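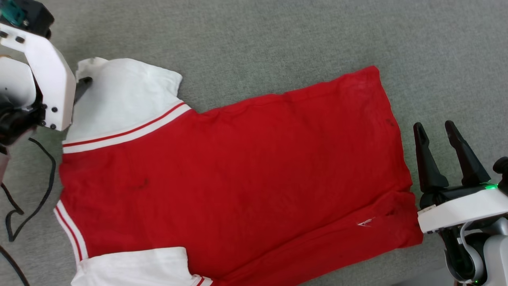

Faisal Mirani wrote to ask why the picture on his mug stayed grey at the bottom after the first cup of tea, and whether he had a faulty one. His mug was fine. The drink only came halfway up, and the colour changes as far as the heat reaches. Please read this section before the first use, as most letters we get are on the same point.

Section 2: Preparing and using your Flurketora colour-change mug

Before first use

1. Take the mug out of the box and remove the card sleeve from the handle. Keep the sleeve if the mug is a present, as the character's name is printed on the inside of it.
2. Check the rim and the handle for chips. If you find one, do not use the mug. See Section 5, Returns.
3. Peel off the clear sticker on the base. It comes away more easily if you start at the side nearest the handle.
4. Wash the mug by hand in warm water with a little washing-up liquid. Rinse and dry with a soft cloth.
5. Leave the mug at room temperature for 30 minutes. The outside should now be an even dark grey.

Note: Mugs delivered in cold weather can look blotchy when unpacked. Junaid Orakzai, writing in February, had two like this and both came right once they had warmed up indoors.

First fill

1. Stand the mug on a flat surface, handle towards you.
2. Pour in your hot drink slowly, to just under the inside line.
3. Wait. The character's coat changes first, then the face. The hat sits above the inside line and may only change in part.
4. Put the lid on if your mug came with one. The notch in the lid goes over the handle.

CAUTION: The handle is shaped as the character's arm and is narrower than an ordinary mug handle. Use two hands when carrying a full mug. Do not give a full mug to a young child.

CAUTION: Do not put the mug in the microwave. The printed coating heats unevenly and can crack. This applies to the lid too.

Note: The mug can be used for cold drinks, but the picture will not show.

Cleaning

1. Empty the mug and let it cool until the picture has gone back to grey.
2. Wash by hand. Tea marks inside can be taken off with bicarbonate of soda and a damp cloth, left on for 15 minutes.
3. Do not use a scouring pad on the outside.
4. Dry the mug upright. Do not leave it soaking in the bowl.

The Nesden and Garnstead designs have gold trim on the ears. Wipe the trim, do not rub it. The Malik design has no trim and needs no extra care.

If the picture does not change

Check that the drink is hot enough. Coffee made with a lot of cold milk often is not. Try again with freshly boiled water, taking care not to overfill, and pour it away afterwards. If there is still no change, look at the number stamped on the base. Mugs in batch 171 have a thicker coating and take longer - give them a few minutes before deciding something is wrong.

If the picture stays on when the mug is cold, the coating has worn. The mug is still safe to drink from.

Instructions last revised Apr 14, 2023. They replace the folded leaflet packed with earlier mugs.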